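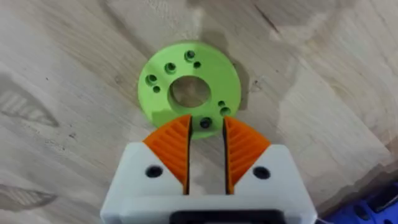 Hello again from the Astodstead shop! July has been all about hats, so hats are what you're getting this month.

The Zemine bucket hats finally came in on Monday, in sand, navy and a washed-out red that I've already put one aside in (sorry, staff perk). They run small. I'm normally a medium and I went up to a large, and Brittany Lévesque on our returns desk would be very grateful if you'd measure your head before ordering instead of guessing. Run a soft tape just above your ears and across the middle of your forehead, then check the number against the chart on the product page. If you land between two sizes, take the bigger one.

We also have the last of the Iltik ball caps at 30 percent off. These are the ones with the curved brim and the cloth strap at the back, and once they're gone I can't get more, because Iltik is switching to a snap closure in the fall. Black is down to the kids' size only. Plenty of olive left, and I don't know why, it's my favorite!

A few of you wrote in about washing. Please don't put the Negash wool caps in the machine, even on cold. Cool water in the sink, a drop of baby shampoo, then stuff the crown with a towel and leave it to dry on the counter overnight. Jacqueline Boyer wrote that she uses a mixing bowl turned upside down, and I tried it on my gray one and liked the shape better than with the towel.

Shipping is still free on orders over 70 dollars, and gift boxes are back in stock. If you want a name stitched on the side, allow an extra week and double-check your spelling before you hit the button. We stitch what you type.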